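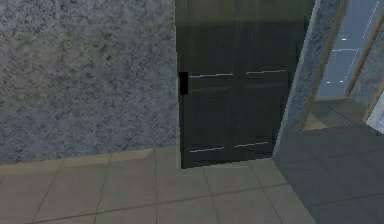

Wimska walkthrough data catch-up, 15 Jul 2021

In the room: Defne Saraç (chairing, and eating the last of the banana bread), Noreen Jadoon, and me on minutes again. I type the way I talk, so fix whatever you like in the shared copy.

1. Last time's actions

Defne finished the naming guide for rooms and doorways and it's in the Plelosis folder. Noreen re-exported the walkthroughs that had lost their action logs, so every run now has its pictures and its steps sitting side by side again. I was meant to write up the tagging rules and I haven't. Sorry! Carried over.

2. Doors

This took up most of the meeting. Noreen has been going through the runs where the learner is told to leave a room, and she thinks we're lopsided: loads of examples where the door is already open, hardly any where it's shut. The dark green double door is a good one to build on, she says, as the handle is a small black block at the left edge of the left leaf and the rest of the door is nearly black as well. Those pale lines on the panels stand out as well, though. Defne worried the learner would just latch onto the lines and treat them as the thing to reach for (fair enough, I'd probably do the same at that colour).

We agreed on 30 more closed-door runs, with 10 of them starting side-on to the door. Defne wants the instruction wording mixed up too, so we get "go out the front", "find the way out", "head for the green door" and so on, and I said I'd have a go at writing those.

There was a bit of back and forth over the floor there, where the beige tiles give way to a darker grey area. I wanted it tagged as a separate surface. Noreen reckons it could just as easily be shadow and we shouldn't be guessing. We've left it as plain "floor" until someone checks the model file, and that someone is apparently me.

3. Bedroom runs

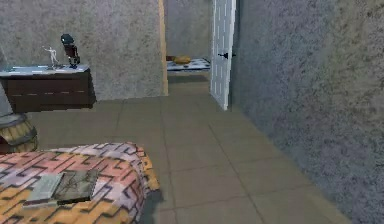
4. Notes on the bedroom runs, and what we're asking for

Defne loves this room and I can see why, there's heaps to ask about. The two books on the bed overlap, so "pick up the green book" is useless: one's a pale grey-green and the other is more olive. Instructions will say "the paler book" or "the darker book" from now on. Same deal on the dresser, where we'll use "the white figurine" and "the dark figurine". Noreen had been calling the dark one the robot, which got confusing very quickly in a meeting about training a robot.

The yellow-orange thing on the rug next door caused an argument. Cushion, says Noreen. Pet bed, says Defne. We're writing "the yellow object in the next room", and it makes a nice long-distance target because you have to go through the open white door to get to it. Fifteen runs for that one, please, all starting from the bed end.

I asked whether the maze pattern on the bedspread was going to muck up the book outlines. Noreen will run 7 with that pattern and 7 with a plain cover and we'll compare.

5. Storage

Zultside is nearly full. Defne is moving the January batches over to Oral and asks that we all stop saving duplicate runs "just in case". She looked at me when she said it.

6. Who's doing what

Noreen: closed-door runs, bedspread comparison.
Defne: storage move, and adding the book and figurine wording to the guide.
Me: door instructions, checking the grey floor, and the tagging rules, properly this time.

Next catch-up is same room, same time, and it's Noreen's turn to bring something to eat.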